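Worktop and Table Cleaning: Frequently Asked Questions
Hutchins Surfaces, Trasen branch
Last updated 2018-01-07

Does this page cover every surface you sell?
It covers the marble-patterned tops in the Drendov and Skustano ranges. Solid timber has its own care sheet, available at the counter.

How often should the top be cleaned?
Sweep after each use. Wipe once a day if the table is in regular use, otherwise weekly.

Can I use a scouring pad?
No. Use a soft cloth or a non-scratch sponge. For dried glue, lay a damp cloth over the spot for ten minutes and lift the residue with a plastic scraper.

Which cleaning liquid is suitable?
Washing-up liquid, diluted. Do not use bleach, limescale remover or cream cleaner. Damage from these is not covered by the guarantee.

My sample is marked 800. What does that mean?
It is the depth of the top in millimetres. Tops are also stocked at 400 and 600. The longest single length is 3,000.

Do you still supply the dustpan sets?
Yes. The December delivery has arrived. Pans and brushes can be bought separately.

What is the best way to clear paper scraps after craft work?
Use a hand brush and dustpan, dry. Tilt the pan so that its lip meets the table, and brush towards it in short strokes. Crumpled pieces roll, so take them a few at a time. Empty the pan before wiping the top. 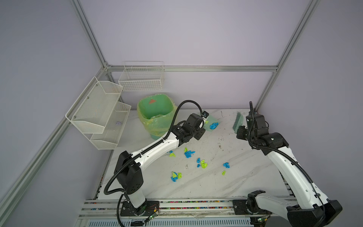
Can the brush be washed?
Yes, in warm soapy water. Shake it out and hang it with the bristles down until dry.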